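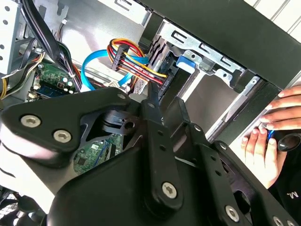
Have you ever wondered what is hiding inside a big desktop computer, the kind that sits under a desk and hums to itself all day? It's a bit like a tiny city in there! The large green board is called the motherboard, and you can think of it as the streets of the city, with thin metal paths that carry messages from one part to another. The cables are more like bridges, reaching over to the parts that live farther away.

Somewhere on the motherboard sits the processor, a flat little square that does the computer's thinking. It adds, compares and sorts all day long, and it never once asks for a snack.
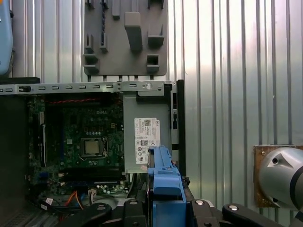 Why do computers have holes in their metal cases?
The parts get warm when they work, and the holes let warm air out and cooler air in.

Then there is the power supply, a metal box that takes electricity from the wall and changes it into a gentler kind that the other parts can use.

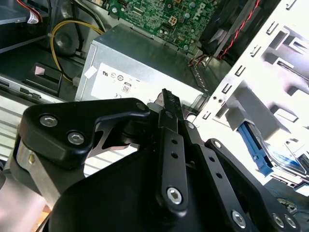
It's also the one box you should never open, even when the computer is unplugged, as it can hold on to electricity for quite a while. If you'd like to peek inside an old computer (and I do hope you get to!), ask a grown-up to unplug it and take the side off with you.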